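Yellow fingers, front room floor: Hsiu-ying Yau on her laundry grippers
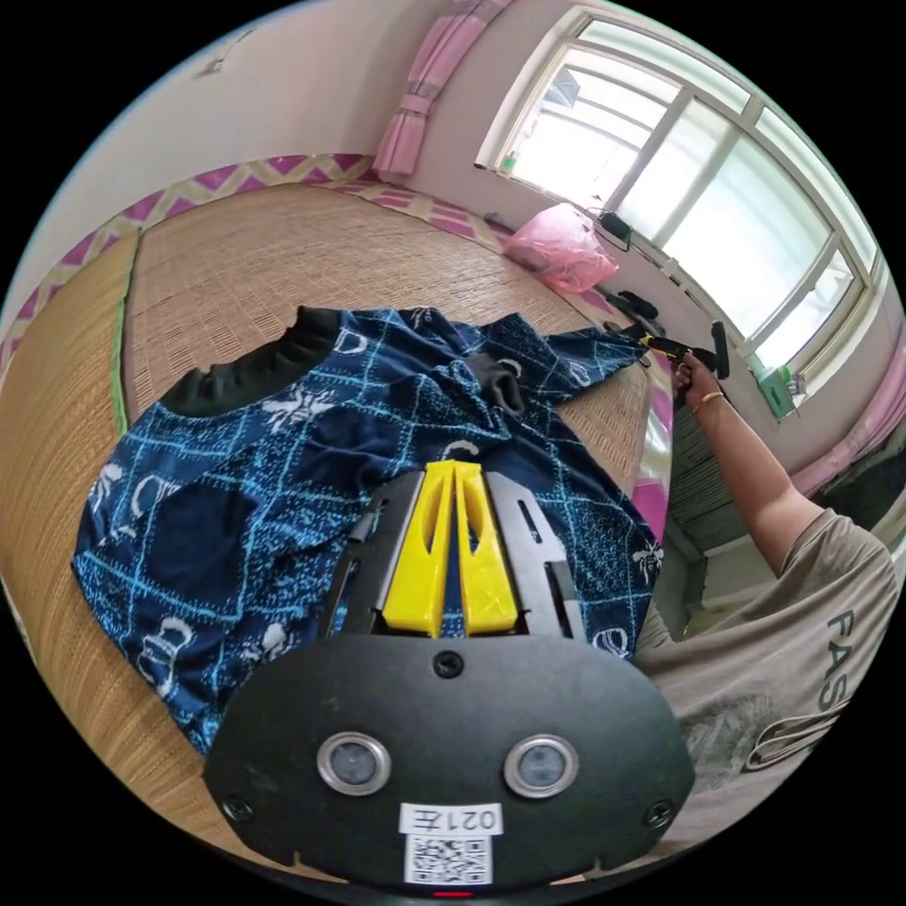

Two grippers and a navy patterned garment on the straw mat.

November 11, 2021

Quick one this, written up from notes on the train so forgive the gaps.

Hsiu-ying Yau started building at home in May. Folding clothes, that's the whole aim. "I hate it. Everyone in my house hates it." The project is called Plorance, no she won't say why.

First set of fingers? Too short, too fat. "They just shoved the cloth along." The yellow ones are version 23. Tall, slotted down the length so they give a bit when they touch the floor. "You want them to bend. Stiff ones dig in to the mat and you get straw, not shirt."

Sleeves are the worst. Collars she can manage. "A sleeve goes where it likes. You pull one end and the other end has moved aswell."

She works on the floor by the window, for the daylight mostly. Tried a table at Plasen, the shared workshop, went home again after 64 goes. Too slippy, she says.

Next job is the folding arm. Target is 2000 recorded folds before she lets it near anything ironed. And after that? "Socks. No, not socks. Ask me next year."

Parts list to follow when she sends it.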